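Speaker notes: plain-film and ultrasound pathways for the acute scrotum and the first-onset groin lump
Departmental teaching, 6th May
Talk length: 25 minutes plus questions

Slide 1. Title
Leave up while people come in. Say that the slides cover adults only. The paediatric pathway differs at two points and has its own sheet.

Slide 2. What we are trying to answer
Three questions at the door. Is the testis getting blood? Is there bowel in the lump? Is there an infection that needs draining? Everything else can wait until the morning list.
Stress that a clear clinical picture of torsion goes straight to theatre. Ultrasound must not hold that patient up. Repeat this on slide 9.

Slide 3. Source of the figures
Audit at the Covier and Bretine sites, pooled. 3,254 requests were logged under the scrotal and groin codes. After duplicates and cancelled requests came out, 3,000 were left for analysis. Of these, 559 were marked urgent by the referrer.
Limits: single reader for most reports, no central review, follow-up taken from the electronic record only. Patients who went elsewhere afterwards are lost to us.

Slide 4. Doppler settings
Start on the side without symptoms. Set the gain and scale there and do not change them when moving across. Low wall filter, low pulse repetition frequency, colour box no larger than needed. Both testes in one transverse view for the record.
If flow is seen on both sides, say so, then comment on whether it is equal. Partial torsion can keep some arterial flow. A normal colour image does not rule it out when the history is strong – look along the cord for the twist.

Slide 5. Positioning and preparation

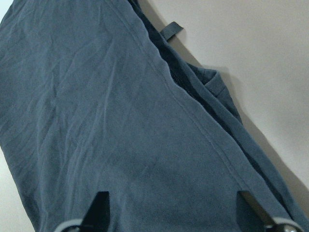
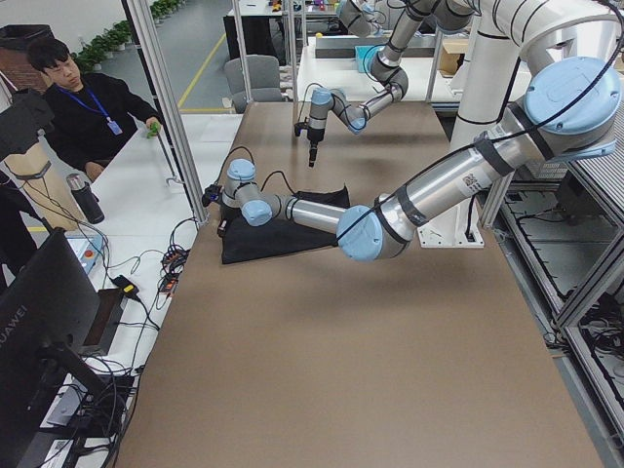 Supine, legs together, towel support under the scrotum, second towel over the penis and lower abdomen. Offer a chaperone and write down the answer. Clothing comes off fully on the lower half; trousers pushed down to the knee bunch up, limit the groin view and make the standing part of the test awkward. Warm gel where available. Room temperature matters more than people expect, as the cremasteric response alters the position of the testis and can confuse the cord view.

Slide 6. The groin lump
Find the inferior epigastric vessels first. Neck of the sac lateral to them: indirect. Medial: direct. Below the ligament and medial to the femoral vein: femoral, and phone the surgical team before the report is typed.
Scan at rest, on straining, then standing. Record which of these showed the lump. A report that says only "hernia seen" is of little use to the person reading it at night.
Signs to list if present: free fluid in the sac, bowel wall thickening, no peristalsis, no reduction with gentle pressure.

Slide 7. When to go to CT
Obstruction suspected. Gas in the soft tissues. Lump that cannot be explained on ultrasound. Contrast in the portal venous phase unless renal function rules it out.
Fournier's gangrene: CT shows the extent, but surgery is not delayed for it in an unstable patient. Gas on plain film is a late and unreliable sign.

Slide 8. Reporting template
The Akyol template has been in use since December. Fixed headings: side, size, echotexture, flow, epididymis, cord, fluid, hernial orifices. Free text comes last.
Known fault: the flow field defaults to "symmetrical" and has to be changed by hand. A request to leave it blank by default has gone to the Roltirus system team. Until then, check the field before signing.

Slide 9. Timing
Repeat the point from slide 2. Note the time of onset, the time of the request and the time of the scan – all three, in the report. Without the first one the other two mean very little.

Slide 10. Questions
Likely ones: contrast ultrasound (not offered out of hours here), repeat scan after manual detorsion (yes, but exploration still goes ahead), and who scans after midnight (see the rota sheet by the door).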